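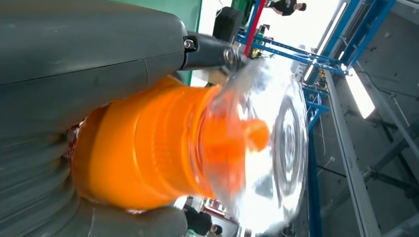 About Girnum Baking School

Hello, and welcome! I'm Bezawit Woldegiorgis, and I run Girnum, a small baking school above the hardware shop in Holloway. We teach bread, pastry, biscuits and a fair bit of cake, to people who have never switched their oven on as well as people who already own far too many tins (I am firmly in that second group).

I learnt to bake from my aunt, who measured everything with one dented cup and got cross if you opened the oven door to look. After that came years of early starts in a hotel kitchen, where I made the same bread rolls every morning and found I still wasn't bored of them. Friends began asking me to show them how to shape a loaf, then friends of friends, and before long my kitchen table wasn't big enough. So I signed the lease on the room upstairs, bought 2 second-hand deck ovens and opened the doors one rather rainy June.

How our classes work

We take 6 people at a time and no more. Everyone gets their own stretch of worktop, their own bowl and their own dough to look after from start to finish, and you take home all of what you make. Bring a big bag! Most classes last a morning, with a long tea break in the middle while things are rising.

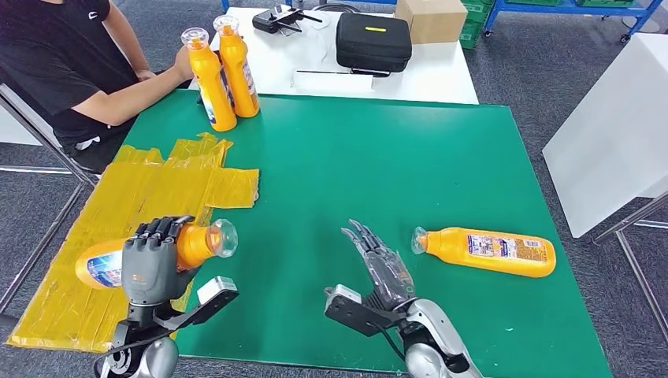

The Friday evening class is a bit different. It's slower and noisier, and we usually end up eating whatever comes out of the oven while it's still too hot to slice properly. Flatbreads, mostly, though we've had a very good run of cinnamon buns lately and I'm in no hurry to stop.

If you're coming to us as a complete beginner, start with First Loaf. We mix by hand, and I'll stand next to you while you work out what a kneaded dough should feel like under your palms, which is so much easier to learn in a room than from a book. From there you could go on to Rough Puff, Sweet Doughs or the sourdough weekend. Anyone who takes the weekend goes home with a jar of Skulia, our rye starter, who is fed twice a day and has a bit of a temper in warm weather.

The cake side of things

Cakes came later for us. Demus, our decorating course, began as a one-off before a wedding and people kept asking when the next one was. We cover buttercream, piping, simple sugar flowers and how to get three tiers to stand up straight in the back of a car.

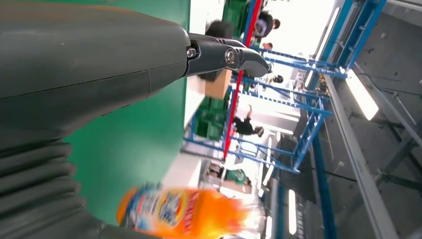 We also lend out tins. There's a shelf by the door with bundts, madeleine trays, savarin rings and a fish-shaped mould that gets more use than you'd think. Write your name in the book, take what you like and bring it back clean.

Our flour comes in big paper sacks and we're happy to sell you a bag of it after class. The same goes for fresh yeast, if you ask before we've used it all.

Come and say hello

The stairs are steep, so please ring if you'd like a hand with anything. If you just want to look round, pop up at four o'clock, when the morning's mess has been cleared and the kettle is usually on.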